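Diese Website verwendet Cookies. Mit der weiteren Nutzung stimmen Sie dem zu. Einstellungen | Alle akzeptieren

Virk Luftentfeuchter 26, Ausführung für Keller und Waschküche

Der Hersteller verspricht 26 Liter am Tag. Das mag bei tropischen Verhältnissen stimmen, in einem deutschen Keller mit kühlen Wänden werden Sie diesen Wert kaum sehen. Wir führen das Gerät trotzdem, denn es ist solide gebaut und lässt sich ohne Werkzeug reinigen. Wer allerdings glaubt, damit eine undichte Außenwand zu sanieren, sollte das Geld lieber dem Maurer geben.

Leistungsaufnahme: 300 Watt
Geräuschpegel: 37 dB laut Datenblatt, auf kleinster Stufe
Schlauchanschluss: ja, Schlauch nicht im Lieferumfang
Filter: auswaschbar

Zum Geräuschpegel: Auf kleiner Stufe ist das Gerät leise, entfeuchtet dann aber auch wenig. Auf voller Stufe möchte man nicht danebensitzen. Der sogenannte Ionisator lässt sich abschalten, und Cornel Pop aus unserer Werkstatt rät auch dazu. Einen Nutzen konnte er nicht feststellen.

Die App »Levley« zeigt die Luftfeuchte auf dem Telefon an. Ob man dafür ein Kundenkonto anlegen will, muss jeder selbst wissen – am Gerät steht derselbe Wert. Der eingebaute Fühler sitzt ungünstig nah am Gebläse, ein einfaches Hygrometer an der gegenüberliegenden Wand ist die bessere Auskunft.

Kundenmeinung von Bianca Ilie: »Der Keller riecht besser. Den Stromverbrauch hatte ich mir nach der Werbung niedriger vorgestellt.«

Lieferbar ab September. Ersatzfilter bestellen Sie bitte gleich mit, einzeln dauert es erfahrungsgemäß länger. Fragen zum Schlauchanschluss beantwortet Rodica Jitaru, vormittags ab neun Uhr. Die verlängerte Garantie bieten wir auf Wunsch an, halten sie bei diesem Gerät aber für entbehrlich.
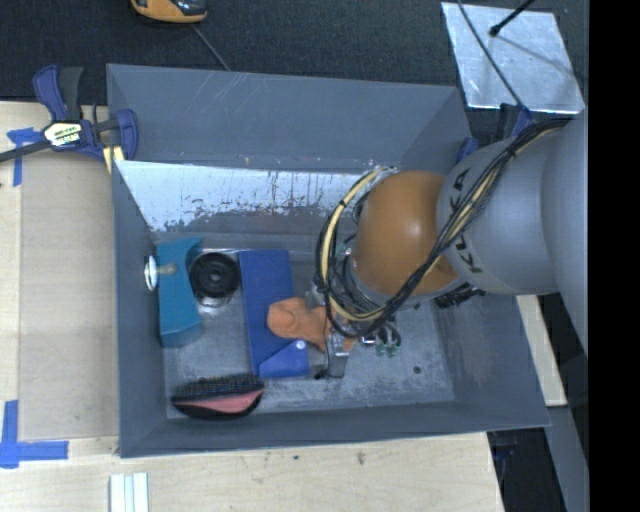
Den Schlauch verlegen Sie mit durchgehendem Gefälle, sonst bleibt das Wasser im Gerät stehen.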